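Heinonen Brings Pongate Breakfast Storage Line to General Sale in July

Modular shelf and bin system for dry cereal, glassware and small appliances follows a long home-use trial

CLATGATE – Heinonen, a maker of kitchen storage fittings, said that its Pongate line will go on general sale in July. The line covers shelf inserts, lidded bins and pull-out trays sized for the items most households use in the morning: boxed cereal, drinking glasses, bowls and countertop appliances.

Pongate was tested in 832 homes before release. Each home received one shelf insert, two bins and a tray, and kept a log of how often each part was used, moved or taken out for cleaning. The logs led to three changes in the final product: a lower front lip on the tray, a wider hinge on the bin lid, and a mounting rail that can be fitted with a standard screwdriver.

"The first rail needed a hex key, and people lose hex keys," said Impi Vuorinen, head of product at Heinonen. "The new rail takes four screws. It holds the same load as the old one and can be moved to another shelf height without drilling again."

The bins are sold in three sizes. The largest accepts the contents of a family-size cereal box with the inner bag left in place. The middle size is meant for oats, rice and flour, and the smallest for nuts, seeds and dried fruit. All three share one lid, which can be ordered separately.
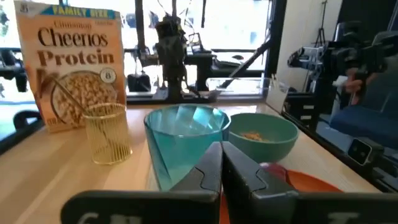 Can the bins be used for cereal without the inner bag?

Cereal may be poured straight into any of the three sizes, provided the bin is fully dry and the lid gasket is seated. Heinonen advises washing the bin between refills and using up the older cereal first.

The seal on the lid was developed with Purix, which supplies the gasket. It is a single-piece ring that sits in a groove and can be pulled out by hand. In bench tests the gasket was opened and closed 1000 times and then checked for leaks with fine powder. Samples that passed were washed 100 times on the top rack of a dishwasher and checked again. The ring is the only part of the bin that is expected to wear, and replacements will be kept in stock for the life of the line.

"A gasket that can't be removed can't be cleaned properly," said Toàn Tăng, materials engineer at Purix. "We settled on the groove depth early – most of the work after that went into the corner radius, where crumbs tend to collect."

The pull-out tray is the heaviest part of the system. It is designed to carry a toaster or kettle inside a base cabinet and to bring it forward to the edge of the shelf. Appliances must be unplugged and fully cooled before the tray is pushed back. The tray is for storage only, and no appliance should be run on it.

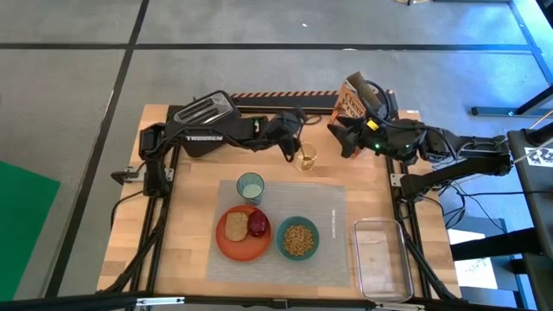 Countertop toaster and drinking glass, two of the item types covered by the Pongate size chart.

Tray runners extend to full depth and lock at the front stop. A second stop, set halfway, was added at the request of trial homes with narrow kitchens. Both stops release with a thumb tab on the left runner. Left-handed users can swap the runners during assembly; the instruction sheet shows the order of steps.

Glassware is handled by a divider that clips to the shelf insert. It comes in two heights, one for short tumblers and one for tall cups, and the two can be mixed on the same insert. The dividers are spaced to keep rims from touching.

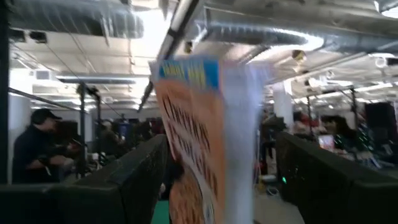

Pongate will be sold as single parts and as a starter set made up of one shelf insert, one bin of each size and one tray. Dividers and spare gaskets are sold separately. Orders placed by retailers before the end of the month will ship first, and stores may set up their own displays from the first Saturday in July.

"Stores asked for single parts, and the trial homes asked for sets," said Emiliano Zúñiga, sales manager at Heinonen. "Both will be on the shelf from the start."

The instruction sheet, size chart and load table are available to retailers on request. Press questions should be sent to Rosângela Miranda at the Heinonen office in Clatgate.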